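Prutolik Electric Steamer Pot: Set-up and Use
Section 7. Steaming buns

Revised in September by Hashini Marikar, with kitchen notes from Binta Okonkwo

The recipe card in the carton promises perfect buns every time. We doubt that any pot can promise that. What follows is what gave us decent buns on most tries, and a few claims from the card that we would not lean on.

Before you start

Put the pot on a flat, steady table with nothing hanging over it. Steam goes straight up, and a shelf above will get the worst of it. Leave room on the table for a plate and a bowl before you switch on. Hunting for a plate with a hot bun in the tongs is a poor plan.

CAUTION: Never run the pot dry. The card says it shuts itself off. Treat that as a backup and check the water yourself.

Steps

1. Pour 500 ml of cold water into the pot. The card suggests less for a "quick steam." Ours came close to boiling dry on that amount.

2. Set the steamer basket on top and press gently around the rim. It should sit level. If it rocks, lift it off and turn it a little.

3. Place the buns in the basket with space between them. The carton talks about a full family batch. Be wary of that: buns swell, and crowded ones stick together and tear. 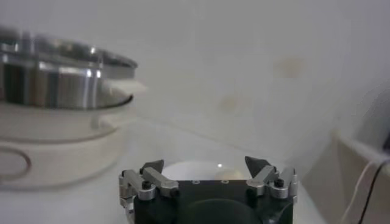
Keep some of the holes in the basket floor clear as well. If you line the basket with paper, punch holes in the paper first. A solid sheet blocks the steam, whatever the "steam flow" drawing on the carton seems to show.

4. Put the lid on and switch on. Start timing when steam comes out steadily. For chilled buns, begin with 7 minutes and add more if the middle is still cool. Frozen ones need longer, and the card's claim that they take the same time did not hold up for us.

5. Switch off, unplug, and wait a moment. Tilt the lid away from you so that the drips and steam go to the far side.

NOTE: Vasanthi Dissanayake swears by leaving the lid ajar before opening it fully, to stop the tops from wrinkling. We tried it both ways and could not tell the difference. It does no harm.

6. Move the buns to the plate one at a time. Grip low on the sides and lift straight up. If one sticks, loosen it with a wet spatula. 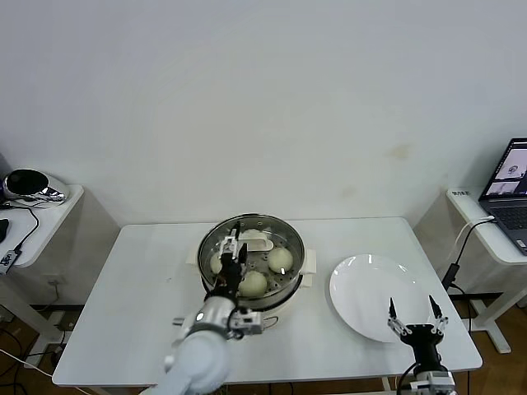
7. Once the pot has cooled, lift the basket off and pour out the leftover water. Wash the basket by hand with a soft brush. Wipe the pot body with a damp cloth and keep it out of the sink.

CAUTION: Hold the pot by its side handles, and only move it when it is cool and unplugged. The basket rim stays hot longer than you might expect.

Replacement baskets are listed under part 1361.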